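Why Are So Many Things Made of Plastic?

Hi! I'm Gebremedhin Beyene, and I like to take ordinary stuff and ask it nosy questions. Last Sunday I was tidying my shed in Elmont and I ended up with a pile of plastic things on the floor. A bucket, a lunch box lid, a toy boat with no sail, a crate I use for boots. They didn't look like they belonged to the same family at all. But they do! So I sat down on the crate and started thinking about how each one got its shape.

What is plastic, anyway?

Plastic is a material that people make. Most of it starts out as oil or gas from deep under the ground. Factories change that oil and gas into long, long chains of tiny bits called molecules. Think of a paper clip chain, but so small that you could never see it, even with your best magnifying glass.

Those chains are the secret. When many plastics get hot, the chains can slide past each other, and the plastic goes soft and gooey like thick honey. When it cools down, the chains stop sliding and the plastic holds its shape. (Please don't try melting any at home. It can burn you badly and the fumes are nasty.)

How does it get its shape?

Have you ever made gelatin in a bowl and tipped it out? Then you already know what a mold does. The gelatin copies the inside of the bowl, bumps and all.

Lots of plastic things are made in a mold too, only the mold is metal and the plastic gets squirted in very hard. This is called injection molding. The plastic fills every corner, cools, and then the mold opens up and out pops a bucket. Or a comb! Or a toy boat.

A mold can make tiny details as well. If somebody carves letters or a pattern into the metal, the plastic will have them too, standing up a little from the surface. Run your finger over the bottom of a lunch box and see if you can feel some.

Where do the colors come from?

Plastic isn't usually painted. The color is mixed in while the plastic is soft, so it goes all the way through. That's why a scratch on a blue crate is still blue! My boot crate has been dragged across the yard more times than I can tell you, and it's as blue as ever, apart from the mud.

Some plastic is shiny and some is dull. Shiny plastic is very smooth, so light bounces off it neatly and you get a bright spot, like the white gleam on the round cap of this red piece. Dull plastic has a slightly rougher skin that scatters the light every which way. Look at the crates and the bin too, and you'll find three colors of plastic on and beside one white table.

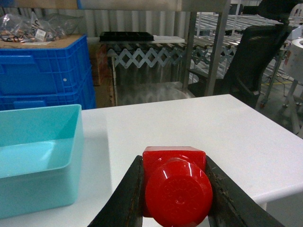 Why do crates have holes?

I love this question. A crate with a grid of little openings uses less plastic than one with solid walls, so it's lighter to carry. Air can get in, and that's handy for apples or potatoes, which go bad faster when they're damp and stuffy. And if it rains on your crate, the water runs right out.

A bin with solid walls is better for small things. I once put 18 marbles in a crate with big gaps and only 9 made it to the kitchen. The other 9 are probably still rolling around Elmont.

Go on a plastic hunt

Pick one room and find 5 plastic things. For each one, ask:

Is it bendy or stiff?
Is it shiny or dull?
Can you feel any letters or patterns?
Is there a thin raised line where two halves of the mold met?

That last one is called a parting line, and it's my favorite. Toy animals often have one running along their backs. I found a beauty on my boat, right down the middle of the bottom, where I'd never thought to look.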